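Posted in: Bench Guides > Refurb Line

4. Setting up a drive job on the Sikska cell

I'm Juniper Ridgeway and I've run the refurb bench at Luvenwood since before the arm came. If you've moved over from hand build, this section is for you. You'll do far less bending and fiddling than you used to, and a lot more setting out. My wrists are grateful, but it did take me a couple of weeks to stop reaching in to help!

1. Pull the next job from Mercado and check the model against the sticker on the tower. Wemex towers have their own program, so don't use the general one.

2. Take the side panel off and lay the tower down with its insides facing up.

3. Tuck the loose cables away from the drive cage. I spend most of my time on this bit now, and it's worth being fussy - a cable that you or I would nudge aside with a finger will stop a job dead.

4. If the processor is out, park it in the fixture beside the tower. Leave the socket bracket open.

5. Clip the drive into its caddy by hand and put it in the pick-up spot.

6. Step back behind the tape and press Start.

CAUTION: hands out of the case from the moment you press Start until the light goes green. The arm is slow near the cage and it's very tempting to straighten something. Press Pause first, every time.
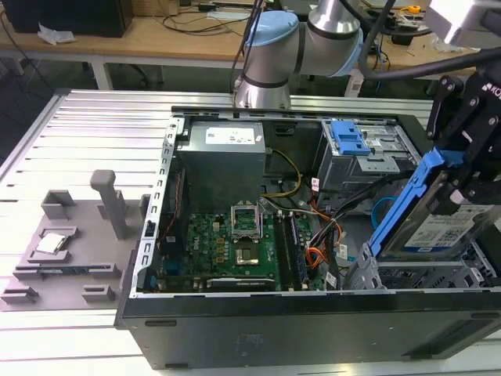

7. Watch the caddy go in for the first 2 towers of any batch. After that you can get on with setting out the next one, and I usually do.

8. When the light goes green, give the caddy a gentle tug. If it moves, take it out and log it as a hand finish.

Note: hand finishes don't count against you. We had 68 in September, nearly all down to cables, and that's how we got the longer prep time we'd been asking for. So please log them, even the daft ones.

If the same job stops twice, leave the cell paused and come and find me.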